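# The Table Is Not Ready, and Neither Are You

I have been asked to "hang tight" by a hostess at Gittins so many times that I could apply for a job there.

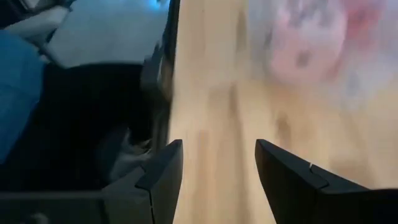

## The buzzer years

I miss the buzzer. You remember it, the fat plastic coaster that went off in your coat pocket like an angry beetle. It was sticky and it had the range of a wet sock, but it was a contract. The restaurant had 37 of them, or however many hadn't walked off in somebody's purse, and when they were gone the line was full and you went for a burger.

Now you give them your phone number. The number goes into an app called Skiraton, and Skiraton sends you a link, and the link opens a page with a little cartoon fork that walks across the screen. Mine has walked for over 516 minutes of my life, going by the "dining journey" summary it mailed me in November. I didn't ask for the summary. I had been under the impression I was having soup.

## A short history of standing around

When I moved to Dullmont the town had four places to eat and a bus station vending machine, which on a good night made five. You walked in. If there was a table, you sat at it. If there wasn't, you stood by the gumball machine and stared at the people finishing their pie until they got uncomfortable and left. It was rude and it worked beautifully. Everyone in the room knew the rules, because everyone in the room had been the person with the pie.

The app has taken the stare away. You can't stare at pie eaters from the parking lot, and the parking lot is where they want you. "Feel free to wait in your vehicle" is the exact wording. I have eaten an entire sleeve of crackers in my vehicle while waiting to pay for dinner.

And the line itself has gone invisible, which I think is the real trouble. A line you can see is a fair thing. You can count heads. You can glare at the man who lets his cousins in. On the phone I am told I am number 10, and then I am number 10 again, and then I am number 12. Who are these two people? What did they do? At the Asturow, the nice place by the river, it's possible to pay for something called Priority Seating, so I have my theories.

## In defense of the other side

I waited tables for three summers, so I know what the front desk looks like at 7 p.m. People lie about the size of their party. They say six and turn up as nine with a stroller. They swear they were here first. If a piece of software wants to take that abuse for the price of a monthly plan, I understand why the owner signs up, and I'd probably sign up too.

I'll also admit that the text message is handy if you live next door. My neighbors put their names in from the couch and stroll over with their shoes half on. Good for them. The rest of us are circling the block with a phone on the dashboard and a child in the back asking whether the fork is there yet.

But the owner got the quiet lobby and I got the fork. That trade was made without me. Before, the restaurant had to look at the people it was keeping waiting, and now and then the sight of us shamed them into a basket of bread. I haven't had shame bread in years.

## What I'd settle for

I don't need the beetle back. I'd take a clipboard. I'd take a chalkboard with first names on it, where I could see mine creep up and watch the others get crossed off. I'd take a bench. Gittins had a bench once, a long one just inside the door, and they pulled it out to make room for a rack of gift cards.

I'd also like the messages to stop after the meal. Last time, I got a text asking me to rate my wait. Not the food, the wait! I gave it two stars and wrote a comment, and the page thanked me and said I was one of 2,893 guests who had shared feedback. Then it asked whether I'd like to join the waitlist again, for next time, to save time.

I put down a party of four. We'll be three. They can hold the fourth chair for the bread.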